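Trillden Family Learning Center
Gallery: The Building Brick Tables
Posted 7/12/19

The Trillden Family Learning Center is pleased to present this page from its summer gallery. The building brick tables are among the most heavily used areas of the Center, and the July program gave staff an opportunity to reorganize the collection, replace worn pieces and return the sorting bins to regular use. Families who have not visited since the spring will find the tables in the Manen Room, to the left of the main entrance.

The collection

The Center now holds 192 large bricks in general circulation. These are the oversized type intended for younger children, with wide studs and rounded edges. A further 24 are kept in reserve and are brought out when pieces are withdrawn for cleaning or repair. The older wooden blocks from the Dramani Street location remain available on request and are stored separately.

Shapes other than the standard rectangle are in steady demand. Arches and slopes are usually the first pieces to leave the bins, and the Center has added to both. Visitors are asked to return them at the end of each session so that later groups have the same choice.

Number bricks

Several of the bricks carry printed numerals. They were introduced to support early counting and may be used in order, out of order or as ordinary building pieces. Staff do not correct a child who places them in a different sequence. Printed faces should be wiped with a damp cloth only, as stronger cleaners have faded the numerals on some of the older stock.
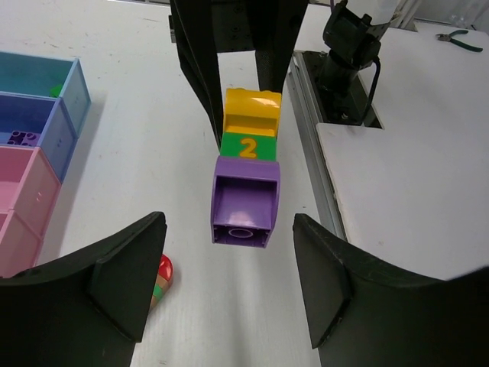
Stacks are generally kept low at the sorting end of the table, where space is needed for the bins. Taller building takes place on the floor mats. Children who wish to keep a finished model on display may ask for a name card at the desk, and models are held until closing on the same day.

Sorting bins

Pieces are sorted by shape at the close of each session. Bin color has no fixed meaning, and bricks of any color may be placed in any bin provided that like shapes are kept together. This arrangement replaced the former color system, under which popular colors overflowed while others stood nearly empty. Dividers should be left in position when bins are lifted out for washing.

Round and domed pieces do not stack well with the rest and should be set aside on the table until the end of the session. They are then returned to the Arby cabinet together with the wheels and the animal figures.

Care and cleaning

Bricks are washed in batches of 50 in warm water with mild soap and are placed open side down on racks to drain. The hollow undersides hold water longer than the outer faces and are checked by hand before the pieces go back into circulation. Cracked bricks are withdrawn immediately. Visitors who find a damaged piece are asked to hand it to a member of staff and not to return it to the bins.

Visiting the tables

The brick tables are open to all registered families during regular hours. Groups from schools and child care programs should reserve in advance through the front desk. Children under 2 are welcome at the floor mats and must be accompanied by an adult at all times. Food and drink are not permitted in the Manen Room.

Donations of large bricks in good condition are accepted throughout the year. Smaller bricks cannot be accepted for this room. Donated pieces are washed and inspected before use, and the Center reserves the right to pass on items that do not fit the existing collection.

Return to Summer Gallery
Next: The Reading Corner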